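Gripper procurement (data collection)

Gripper procurement is the planning, budgeting and buying of gripping tools for robot data collection, mostly the hand-held kind. Covers the tool itself, spare parts, shipping, storage and the hours of the people who use it. Usually handled as a separate budget line from arms and mobile bases.

Overview

A hand-held gripper is carried by a person, who does ordinary chores with it while a camera on the tool records. The recordings later serve to train robot arms. Cost per unit is low next to an arm, so buyers tend to order late and in small lots. Small lots cost more per piece and the spares run out first.

Budget lines

Typical plan has the tool, finger pads, linkage hardware, camera and mount, memory cards, carry case. Labor is normally the largest item and is often left out of the first draft. Home visits add travel and insurance. Import duty depends on wether the tool ships assembled or as a kit.

The Grevasby plan, a household collection program, is a commonly cited small case. Drafted in February, revised twice. Original request was 2,664 dollars for equipment, cut to 2,293 after the second camera was dropped. Two grippers bought, 300 dollars held back for pads and rivets. The reserve was spent before the end of the program – mostly on pads.
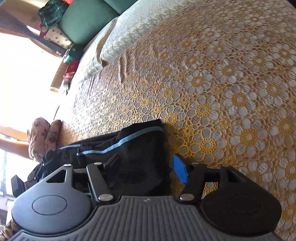 Hand-held gripper with round finger pads over a black fabric bag, on a crocheted bedspread.

Choice of objects

Soft goods matter for the purchase. Bags, bedding and clothing fold under the fingers and catch on exposed joints, open lace especially. Plans that list only cups and boxes tend to underbuy pads. Zippers and straps are usually entered as a seperate test item, with its own hours.

Suppliers

Vandau sells complete units with a fixed pad shape. Maksymiv supplies kits, cheaper, assembly time not included in the quote. Skaltamus rents by the month and takes a deposit; renting is used mainly for pilot runs. Lead times differ by season and should be confirmed in writing before the budget is closed.

Planning notes

Order pads with the first lot, same batch. Count assembly and calibration as paid hours. Check that the replacement linkage fits the older base plate, as versions are not always compatible. Resale value is low and most plans enter it as zero.

See also: End effector; Total cost of ownership; Equipment leasing

Last edited Jan 22, 2023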